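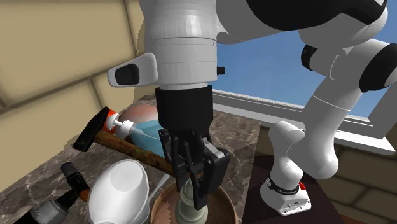
6.4 Clearing fault 271 (grip stopped before closing)

Sooner or later every Tiruton user meets fault 271, and it usually comes up in the middle of a pick that was set up with perfectly good intentions. The arm stops, the message bar turns amber, and the Brevis gripper stays exactly where it was when the closing check failed. Please don't reach for the reset key just yet! A simulated arm can't hurt your fingers, but a careless reset can spoil the run you wanted to learn from, and the habits you build in Tiruton are the ones you will carry over to a real cell. In a crowded layout like the marble counter, the fingers may be straddling the top of something that stands inside a bowl, with the end of a hammer handle close by, and the first move out of a spot like that has to be straight up.

What the fault means

The controller asked the fingers to close and they did not reach the expected width within 200 control steps. Most of the time a finger plate has met the rim of a container, or the object is wider than the value entered for it. Less often, a neighboring item has slid under the wrist during the approach.

Before you begin

Save the log. It holds the last 1001 steps before the stop and it is overwritten the next time you press Run, so it is well worth the few seconds (we have all lost one). Choose File, then Save Fault Log, and wait for the small check mark.

CAUTION: Do not use Home to clear this fault. Home takes the shortest joint path, and that path can swing the gripper sideways through whatever is next to it. If you are following these steps on a physical arm, keep everyone out of its reach and have a hand on the emergency stop the whole way through.

To clear the fault

1. Press Pause. The message bar stays amber, as it should.

2. Open the Contacts panel and switch on Show Forces. Look for the finger link with the largest value and write down the name of the object it is touching.

3. Set the jog speed to Slow and the jog frame to World. In the Tool frame, "up" follows the tilt of the wrist, and a small tilt is enough to drag a finger along a rim.

4. Open the fingers one notch at a time. If the force on either side climbs as you open, stop and go to "If the fingers will not open" below.

5. Jog straight up until the lowest finger plate is clear of everything on the counter, including handles and bottle nozzles, which are easy to forget when you are watching the bowl.

6. Press Acknowledge. The bar turns gray and the arm accepts commands again.

7. Correct the object width or the approach height in the Pick sheet, then run the pick once at Slow before you go back to normal speed.

Note: If the bar shows 629 after step 6, the arm has cleared but the object has moved from its stored position. Choose Refresh Poses and carry on with step 7.

If the fingers will not open

A finger has probably settled into the mesh of the object, and pushing harder only makes it jitter. Leave the run paused, choose Step Back, and go back ten steps at a time until the force drops. Then return to step 4. On a physical arm there is no Step Back, of course, so stop there and follow the manual release procedure in your gripper's own handbook.

Keeping it from coming back

Florencia Acuña, who maintains the Rathjen scene library, suggests raising the approach height first and leaving grip force alone until you have tried that. We agree. More force hides the fault for a while and tends to tip the bowl. If you load one of the Tuvmont clutter sets, switch on Check Neighbors in the Pick sheet as well; it slows planning a little, and you will see the blocked item's name in red before the arm sets off.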